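Bretness vs Pillay fingers for wrist cam work

trirniro_joe
Posted 2019-08-30
Swapped the stock Pillay fingers for the Bretness ones on our Tusari arm this week. Same controller, same wrist camera. I ran 152 picks with each set on rounded items. The Bretness set dropped 2, the Pillay set dropped 7. The narrow tip gets in beside things better.

kettle42
Were both sets run at the same grip force? The Pillay fingers are softer and need more closing travel.

trirniro_joe
Same force setting for both. I didn't change the travel.
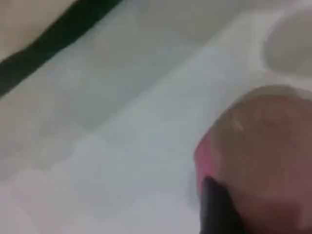 The wrist camera is my bigger complaint. Up close the stream goes soft and blocky, and I can't judge contact from it. I log finger position and motor current instead.

kettle42
Then I don't think it's a fair test. Open the travel up on the Pillay set and run it again.

mudflap
Disagree. Most people will run them at one setting. On the video, check your bitrate before you blame the lens. Ours was capped by the controller.

trirniro_joe
Bitrate is at default. I'll raise it Monday.

kettle42
Focus could be part of it too. Mine won't hold focus closer than about 5 inches - no bitrate setting fixes that.

mudflap
Fair point. I'd still change one thing at a time.

trirniro_joe
OK. Bitrate first, then Pillay again with more travel. Will post the logs.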